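2024年4月16日　工作间笔记

先记一下今天在忙什么：促销价签打印那套东西，从去年12月拖到现在，终于又捡起来了。去年圣诞前那阵子我们差点被价签弄死（夸张了，但是真的很惨），所以我给自己定了个任务，今年大促之前一定要把"改价—打签—上架—撤签"这一条线理顺。现在才四月，时间看着很多，可是供应商那边一排期，几个月就没了。

一、上次到底卡在哪儿

翻了翻12月的旧记录，字写得我自己都快认不出来。卡住的地方主要是标签机。Koden那台打普通价签没毛病，一换成红底的促销签就偏，文字整体往右跑，跑到最后价格的小数点后面那一位被切掉。你想想，顾客看到一个少了一位数的价格，到收银台能不吵吗？那天晚上我们是拿剪刀和胶棒补的，补到店里暖气都关了。

当时大家都说是纸的问题，我也信了。今天把两卷促销签并排放着量，纸没问题，是间隙设置没跟着换。普通签和促销签的间隙差2毫米，机器里存的却是同一个模板，越打越偏，一点都不奇怪。气死我了，就这么个东西！

二、今天的试打

上午把模板拆成两个，一个叫"平价"，一个叫"促销"，名字土一点没关系，晚班的人一眼能看懂就行。然后拿Danko的促销签纸试，一口气打了91张，没停机。结果：前面都很正，到第47张的时候歪了一下，后面自己又正回来了。我把那一张撕下来贴在本子里了，旁边画了个箭头。

为什么会歪，我现在有个猜测，纸卷的芯有点松，转到某个位置会顿一下。下午换了一卷再打，没有再出现，不过只试了一卷，不敢说就是这个原因。谁下次用Danko的纸，麻烦留意一下，歪了就把那张留给我，别扔。

顺便说一句，打印浓度我从默认往上调了一格，红底上面黑字才够清楚。再往上调就糊了，尤其是"8"和"6"，站远一点根本分不出来。价签上最不能糊的就是这两个数字嘛。

三、改价文件

Kukeck的后台导出来的表，日期那一列还是老样子，开始时间和结束时间挤在一个格子里，中间用一条短横连着。我写了个小公式拆开，能用，就是遇到跨午夜的活动会把结束日算成同一天。大促偏偏就爱跨午夜！零点开抢、清晨结束，这种我只能先手工改。公式我放在共享表的最后一页，标了黄色，谁比我聪明谁来改，我请喝奶茶。

还有一个坑：原价那一列千万别删。上次有人嫌表太宽把它删了，结果促销签上的划线价全是空的，只剩一条横线孤零零躺在那里。客人问"这是从多少钱降下来的"，没人答得上来。

四、小家电那一区

小家电是大促里翻得最凶的，也是价签最难摆的。烤箱、烤面包机这类东西金属面多，又反光又滑，不干胶贴上去，撕的时候容易留一圈胶印。我这次想全部改成立牌，用Bralton那种小底座，插卡的，不碰机身。底座到货两种高度，矮的那种放在大件前面刚好，放在小件前面就把东西挡住了，所以小件要摆在侧面。

立牌上的字我想精简一点：品名、现价、原价、截止日期，别的都不写。以前还写什么"爆款""超值"，写满了，价格反而挤成一小条。我自己逛店的时候也只看价格和到哪天为止，你们呢？ 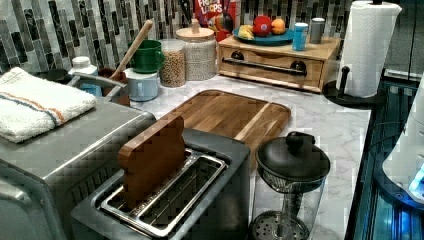 五、撤签，比上签还要命

这个一定要单独写一节。上签的时候大家都有劲头，撤签的时候人都累瘫了，最容易漏。去年活动结束后的第二天早上，还有促销签挂在货架上，系统价早就恢复了，最后只能按签上的价卖。亏得不算多，但是心里堵。

我的想法是促销签的右下角加一个货架号，打印的时候按货架号排序，撤的时候也按这个顺序走，撤一张就在清单上划一张。模板里已经留了位置，字号还没定，太大会抢价格的风头，太小晚上灯一暗又看不见。明天打几种大小贴到架子上，关灯看看效果。

撤下来的签不要马上丢，先按货架装袋，等对完账再处理。

六、没弄完的

跨午夜的日期公式，还是手工。
Koden换模板以后要不要重新校准一次，说明书写得含含糊糊，我打算两种都试，各打一小段。
Danko的纸再开一卷，看看会不会又歪。
Bralton的底座插卡有点紧，卡纸边角容易卷起来，问问能不能换薄一点的卡纸。
给晚班写一张换模板的步骤纸，贴在机器盖子内侧，字写大一点，别又写得跟我这本子一样。

剪刀和胶棒我收回抽屉了，在左边第二层。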